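Namerel Storage Basket, Oval, Dark Brown

Product code: NB-46
Supplied by: Himeck

The Namerel is an open storage basket for shelves, wardrobes and hallway benches. It is sold singly, or as a pair with the smaller Lei basket, which nests inside it for delivery. Both are finished in dark brown with a braided rim.

Specification
Length: 46 cm
Height: 20 cm
Maximum load: 5 kg, evenly spread
Lid: not supplied
Liner: sold separately (Fenilholm cotton liner, natural or grey)
Assembly: none

Use
Suitable for towels, bedding, papers, toys and dry goods in packets. Loose food should not be placed directly against the weave. The basket is for indoor use only and should not be left in a greenhouse or on an open balcony. When lifting a full basket, support it from beneath with both hands. Do not carry it by the rim alone.

Shelf fitting
Allow a clear gap above the rim so that the basket can be tilted forward and withdrawn. On wire shelving, fit a flat board under the base – the wires will mark it over time. Baskets may be stacked when empty.

Care
Vacuum with a soft brush, working along the weave. Marks can be removed with a damp cloth and a little washing-up liquid. Dry at room temperature, upside down, before refilling. Do not soak. Keep away from radiators and stoves. Snagged ends can be trimmed with small scissors but should not be pulled.
The Fenilholm liner is machine washable at a low temperature and may shrink slightly on the first wash. Tie it at all four points.

Ordering
Baskets are packed in cartons for trade orders and in a single sleeve for retail. Colour varies between batches, so items needed to match should be ordered together. Unused baskets may be returned in the original packing. Liners cannot be returned once opened.
Dimensions revised April 2019. Earlier stock was slightly shallower and takes the old liner.

Customer comments

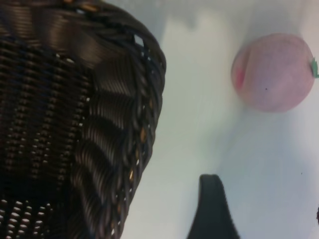
Faisal Virk: Bought two for the airing cupboard and they hold a double duvet cover set each with room left over. The grey liner was a tight fit at the ends until I had washed it and pulled it into shape. Could you list the base measurement as well as the length? My lower shelf has a lip and I had to guess.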